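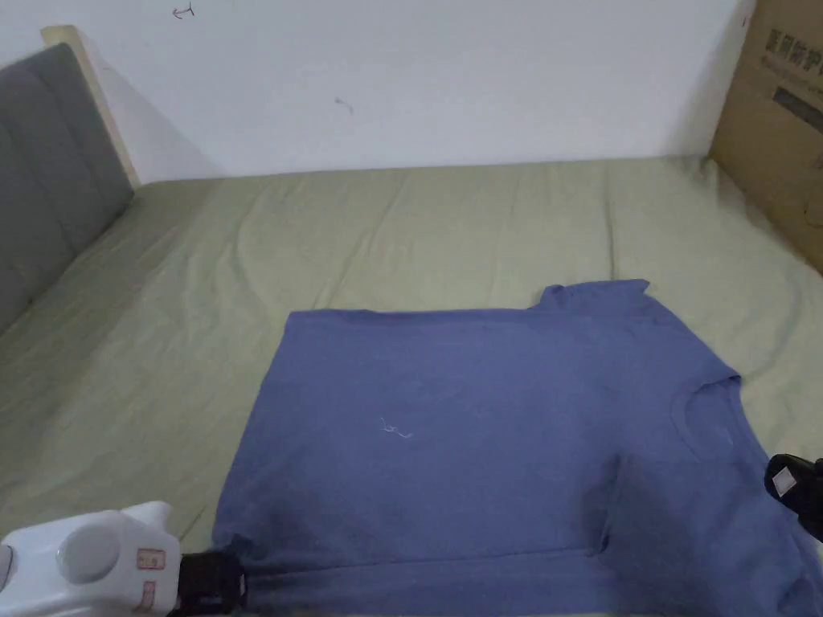
床上的蓝色T恤，圆领，短袖。

搬到根特以后，我才开始认真对待衣服这件事。以前在国内住的时候，衣柜是整面墙的，塞得下就塞，换季的时候母亲会来帮忙收，我基本不用动脑子。现在租的这间公寓，卧室里只有一个窄柜子，挂杆不到一米，下面三个抽屉，最下面那个还卡。刚搬来那年我在床底下放了四个纸箱，想穿什么就趴下去翻，翻完了也懒得推回去。

今年五月，房东说要换卧室的地板，让我把东西全部清出来。我把纸箱一个个拖到客厅，打开，才发现有一箱从到比利时那天起就没有拆过。里面是两件厚毛衣、一条已经穿不进去的牛仔裤、几件公司发的文化衫，还有一条围巾，被虫咬了两个洞。我把它们摊在沙发上看了一会儿，心里有点不舒服。这些东西跟着我坐了飞机，付了超重行李费，然后在床底下躺着。

所以这篇想写写这几个月我怎么处理衣服，怎么洗，怎么收，怎么补。没有什么新鲜的方法，主要是给自己留个记录，之前也有两个读者在留言里问过。

先说清理。

网上有很多整理衣柜的办法，我试过其中一种，把所有衣服堆在床上，一件一件拿起来问自己喜不喜欢。我做到一半就做不下去了，天黑了，床上全是衣服，晚上没地方睡，只好又全部抱回箱子里。后来换了个笨办法，每天晚上只看一个抽屉，或者挂杆上的一小段，看完就停。这样拖了很久，不过每天都能正常睡觉。

留下来的标准也很简单，过去一年穿过的留下，没穿过的拿出来单独放一个袋子。袋子放在门口，放一个月。这一个月里如果我想起来要穿里面的某件，就拿回去。最后拿回去的只有一件灰色开衫，因为有天忽然降温，家里暖气还没开。

袋子里剩下的，品相好的送到街区的二手店。那家店叫Jiletti，门面很小，周一不开。店主看东西很快，领口泛黄的不要，起球严重的不要，拉链坏的不要。我第一次带去的那一袋被退回来一多半，当时有点尴尬，后来觉得她这样也省了大家的事。被退回来的，棉的我剪成抹布，化纤的投到超市停车场的旧衣回收箱里。

最后剩下多少件我没有数，总之挂杆上的衣架可以左右推动了，卡住的那个抽屉清空以后请房东来看了一眼，是滑轨上掉了一颗螺丝。

然后是洗。

我以前洗衣服就是全部扔进去，按最长的那个程序，水温也不看。来了以后电费账单是自己付，开始留意这些。现在的做法是日常的T恤和衬衫用30度洗，毛巾和床单另外洗，水温高一些。内衣和袜子跟毛巾一起。毛衣手洗，或者干脆不洗，挂在窗边吹一晚上。

洗衣机是房东留下的，牌子是什么已经看不清了，面板上的字磨掉了一半，我用胶带贴了几个中文标签。邻居Lies Van Hecke有一次来借洗衣机（她那台在等维修），站在那儿研究了半天标签，问我每个字怎么念。她荷兰语说得慢的时候我基本能听懂，她说她母亲教她的，T恤一定要翻过来洗，印花才不会裂。我之后也翻过来洗了，深色的确实掉色慢一点，印花那件本来就裂了，看不出区别。

洗衣液我换过几种。Lostia的味道太重，洗完以后整个卧室都是，我鼻子不好，用了半瓶就送给楼下了。现在用的是Drundine的无香型，袋装，自己往旧瓶子里灌。灌的时候要在水槽里灌，我在台面上灌洒过一次，擦了一个晚上还是滑的。用量我按包装上写的再少一点，水不算脏的衣服够了。这边水硬，瓶子上一般会按水的硬度写不同的量，刚来的时候我看不懂，每次都倒满一盖，洗出来的毛巾硬得能立起来。那个时候还以为是毛巾的问题，买了新毛巾，洗几次又硬了。后来减了量，每隔一段时间用白醋加热水空转一次，好了不少。

柔顺剂我不用了。毛巾用了柔顺剂以后吸水差，运动衣也是。

烘干机我没有，阳台也没有，所以晾衣服是最麻烦的一步。根特的秋冬很潮，衣服挂在屋里两天都不干，干了以后还有一股味道。第一年冬天我把晾衣架支在暖气旁边，窗户关着，结果窗框上长了一圈黑霉，花了一个周末用刷子刷。现在我把晾衣架放在走廊，衣服之间隔开一个拳头的距离，卫生间的排风扇开着，门也开着。周末如果不下雨就开窗。T恤我不用夹子夹肩膀，夹了会有两个小尖角，穿在身上很明显，所以是从下摆倒着夹，或者直接搭在杆子上，搭的时候折痕放在腋下那个位置。

说到折。

我原来觉得叠衣服不需要学。后来抽屉小了，叠法不同，能放下的数量差很多，才开始在意。我现在叠T恤是这样的：

先在床上铺平，正面朝下，把领口和下摆拉直。我一般不在桌上叠，桌子太小，袖子会垂下去。铺平的时候用手掌从中间往两边抹，这一步做好了，后面不用再管皱不皱。

然后左右两边各往中间折，袖子再折回来，成一个长条。长条的宽度以抽屉的深度来定，我的抽屉浅，所以折得窄。

再从下摆往上折，留一点领口不要折满，最后对折两次，能自己立住就可以了。立着放进抽屉，像放文件一样，一眼能看到所有的颜色，抽一件出来旁边的也不会塌。

薄的T恤立不住，这种就卷起来，塞在厚的中间。衬衫还是挂着。毛衣不能挂，挂久了肩膀会鼓两个包，这个我是付过学费的。毛衣平着叠，放在最下面那个抽屉，就是以前卡住的那个。

叠衣服我固定在周日晚上做，听一段播客的工夫就完了。听的东西不能太有意思，太有意思我会停下来。有时候周日有事，衣服就在晾衣架上多挂两天，直接从架子上拿下来穿，这种情况也很多，我不打算装作没有。

接下来说补衣服。

这个是最近才开始学的。起因是一件深蓝色的毛衣，袖肘磨薄了，透光，还没破。这件毛衣是刚工作那年买的，穿了很多年，扔了可惜。我拿去改衣店问，店里报的价钱可以买一件新的，而且要等三个星期。于是我就自己找视频看，买了针、线和一个木头的补袜蘑菇。

线是在Vanhove买的，那家店在电车站旁边，卖布、扣子和毛线，店里很窄，两个人对面走要侧身。我拿着毛衣去配颜色，店员拿出一盒线，放在窗边的光下面比，比了三四个，最后选了一个稍微深一点的。她说浅的比深的显眼，宁可深一点。线本身不贵。

补的方法很基础，先竖着走一排平针，再横着一上一下编过去，像织一块很小的布。第一次补的时候我拉得太紧，袖肘那里皱成一个疙瘩，穿上去硌胳膊。拆了重来，第二次松了些，还是不平，不过穿着没有感觉了，就留着。后来补了两双袜子，袜子比毛衣容易，有蘑菇撑着，针脚看得清楚。袜子要选还没破透的时候补，破成大洞以后边缘都是散的，补起来很费劲。

T恤的洞我还没有找到好办法。针织的棉布很薄，用线一拉就变形，从里面衬一小块旧布会好些，但是洗几次以后衬布的边会翘起来。有一件腰那里有三个很小的洞，位置正好在皮带扣的高度，应该是磨出来的。我查了一下，很多人的T恤都在同一个位置破。我现在把T恤前面多放出来一点，不夹在皮带扣和桌沿之间，算是预防，有没有用要再看几个月。

扣子我倒是会缝，小时候学校教过。需要注意的是大衣的扣子，要在扣子和布之间留一点距离，用线绕几圈做一个小柱子，不然扣上以后布会被拽皱。我在缝的时候垫一根牙签，缝好再抽出来。

买衣服这件事我也顺便讲一下。

从五月到现在我买了两件，一件雨衣，一条裤子，都是二手的。雨衣是必须买的，原来那件不防水了，骑车上班到公司里面全湿。裤子是因为旧的那条裆部磨破了，骑车的人应该都懂。二手店买裤子有个问题，标签上的尺码不准，前一个主人可能改过裤长，也可能洗缩了，所以我带一根软尺去，量腰和内长，比试穿快。试衣间通常要排队。

颜色我尽量只买蓝、灰、黑、白。这样做没有什么讲究，洗的时候分两堆就够了，早上摸黑拿一件出来也不会太难看。以前我有一件橙色的卫衣，它每次都要单独洗，要么就攒着，攒到想穿的时候没得穿。去年送给了表弟，他很喜欢。

有读者问过要不要买真空压缩袋。我买过，羽绒服抽过一次真空，过了一个夏天拿出来，蓬不起来，拍了很久才恢复一点。被子可以用，羽绒服我建议还是挂着，或者松松地放在布袋里。压缩袋的封口条也容易漏气，过几天自己又鼓起来，柜门被顶开了一条缝。

防虫我用的是雪松木块，放在毛衣的抽屉里，味道淡了就拿砂纸磨一下。更要紧的是收起来之前一定洗干净，虫子爱吃沾了汗和油的地方，我那条围巾就是没洗就放进去的。收之前我会在冷冻室里放两天，用塑料袋密封好，冷冻室小，一次只能放一件，轮流来，冻豌豆要先挪到门上。

下个星期打算把夏天的衣服收起来，把厚的拿出来。往年这个时候都要趴到床底下去拖纸箱，今年纸箱已经没有了，床底下现在放的是行李箱和一块换地板剩下的木板，房东说让我先留着，以后哪块坏了可以换。

另外有人问软尺在哪里买的，也是Vanhove，柜台旁边的小筐里，白色和黄色都有。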